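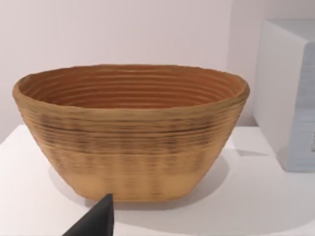
Vureck Counter, one year license with the Widmer arm
Reviewed by Rosimeire Camargo, January 2023

I manage the breakfast kitchen of the guest house at Jastcombe. We have 80 beds, and when a course is running all of them are full and everybody wants coffee in the same half hour. Last autumn the management leased a Widmer arm for the side counter, and with it came Vureck Counter, the program in which you build your counter on the screen and let the arm try a job there before it tries it in the kitchen. This review is mostly on the program. I have written some words on the arm too, but other people have reviewed it better than I can, and I am not an engineer. I studied hotel work and I have been in kitchens all my life.

What we wanted was simple. At the end of breakfast somebody must clear the side counter, put the light things back in their places and make it free for the lunch people. It is a boring job and it is always done by the person who came first in the morning and is the most tired. My idea was that the arm does this, and the early person can sit down and eat.

Setting up

The installation took one afternoon. You start with an empty white counter and you choose objects from a library. The library is bigger than I expected in kitchen things. There are kettles, bottles, small ovens, bowls, baskets, boxes, and you can turn each of them and push it to where you want. The surfaces are good. Ribbed and woven things look like they have really a texture, and a red kettle shines like a real one. For my colleagues this was more important than I thought. In a training program we had before, for the dishwasher, everything was gray blocks, and they could not connect it with their work. With Vureck they looked at the screen and said at once "the oven should be more to the left."

The walls are plain and there is no window and no clutter. You can add clutter, but it is in a separate pack that you pay for. I find this not so nice, because a real counter without clutter does not exist in any kitchen where I worked.

The license is 736 per year for one counter. If you have a second counter you pay again, also if it is the same arm on wheels. I asked Brestinano, our dealer, and they confirmed it. They were friendly, but the price stayed the same.

The views

You work with more than one view. One can be low, near the surface, so that you see a bowl from the side almost as if your chin is on the table. Another can look down on the counter. In the beginning I used only the high view, because it is how I look at my own counter. It is good for planning who stands next to whom. But for seeing if the finger of the gripper will come under a rim or against a foot, the low view is much better, and I would tell every beginner to keep both open. The screen becomes full, so please do not try this on a small laptop. We moved to the big monitor in the office, and this means that the person who practices must leave the kitchen. For a program made for kitchens I think this is a weak point.

Shadows can be confusing. In the high view several soft shadows lie over each other, and two of my colleagues believed in the first week that a shadow was a stain or a mat. You can switch the shadows to a simple mode. It is in the second menu, under Light, and the manual does not say it.

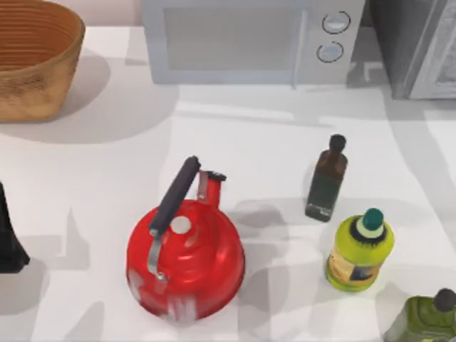

Kettles are the hardest. With a kettle you must decide from which side the gripper comes to the handle, and where the spout will point during the move. In the program you can try the same approach again and again and nothing falls on your foot. Our rule now is that no kettle move goes to the real arm before two different people have watched it on the screen and agreed. The program has no function for this agreement, no signature or color or anything, so we write it in a notebook. I have asked for this function and the answer was that it is "under consideration."

Bottles standing close to each other are the second problem. Their shoulders are all different, some round and some with corners, and the fingers need space between them. When the space is too small the program tells you that the path is refused, but it does not tell which bottle is the reason. You have to move one and try, then move the other one and try. An orange line around the guilty bottle would save a lot of time.

Labels are not really readable in the program. For us it makes no difference, because the arm puts a bottle back by its place. If you have three oils in similar bottles and want the staff to learn which is which, you need another tool.

Big open containers are easier than I expected. The arm does not need to lift them for our job, we only want that it passes them without touching, and after some tries on the screen we found a resting place for the gripper that was low and a little to the front. Before this we had put it at the side, and my colleague Samira (sorry, she does not like her full name on the internet) said that she would always hit it with her elbow. She was right. We had planned only for the arm and forgot where people walk.

What changed for the team

We are 20 people in the kitchen and service together. I want to be careful, because I have read reviews where everything became wonderful. In our case some things are better and some are only different.

Better: the early person eats breakfast now on most days. The counter is free for the lunch people at the agreed time, and the small fight we had on this subject every Friday has stopped. Also two colleagues who never touched the office computer are now the best ones in the program. One of them is on light duty with her back and she has taken over all the counter layouts, so she can stay with us in the busy months.

Different: somebody must keep the layout in the program the same as the real one. If a cook puts the oven the width of a hand to the right, because his pan did not fit, then the practice on the screen is worth nothing. We had to make marks on the counter with tape. The cooks do not love the tape. One of them told me that he has been told for thirty years to keep the counter tidy, and now he must keep it tidy for a machine. I understood him, and I do not have a good answer for him. We agreed that his part of the counter, behind the corner, stays outside of the layout and he can do there what he likes.

There was also fear about hours. I think a supervisor should talk about this before the box arrives. Our management gave us in writing that no hours are cut in this year because of the arm. Without this paper I would not have asked anybody to learn the program, and I would not have learned it myself with a good feeling. If you buy it for your place, get the paper first.

Small complaints

The program starts slowly, especially on Monday, when it looks for updates. You cannot stop the update.

The English of the manual is difficult, with long sentences, and half of my team reads English as a second or third language like me. There are no pictures for the most important chapter, the one on the emergency stop. I made my own sheet with drawings and it hangs beside the counter.

When you copy a layout, the names of the objects are lost and all bottles become "bottle." I rename them every time. It is five minutes, but five minutes that I do not have in the morning.

The undo button goes back only one step.

About the arm itself

It is quiet. It is slow, too, and for the side counter this is fine, but I would not want it near the coffee machine at eight o'clock. The fingers are narrow at the tip and wide behind, so they come well under things, and you must think of the wide part when you plan. Cleaning is easy with a damp cloth. The cable is too short for our wall and Brestinano sent us a longer one free of charge.

Would I buy it again

For one counter, yes. I would do the training differently. We sent two people to the course and they had to explain it to the others, and some things were lost on the way. I would bring the course into the house for one day and let everybody build the counter once with their own hands, including the night porter, who was forgotten and then found the arm alone at five in the morning and did not know if he was allowed to make his tea next to it. He is allowed. It stands now on the sheet.

I give four stars. I will change it to five when the undo button works and the refused path shows me the bottle.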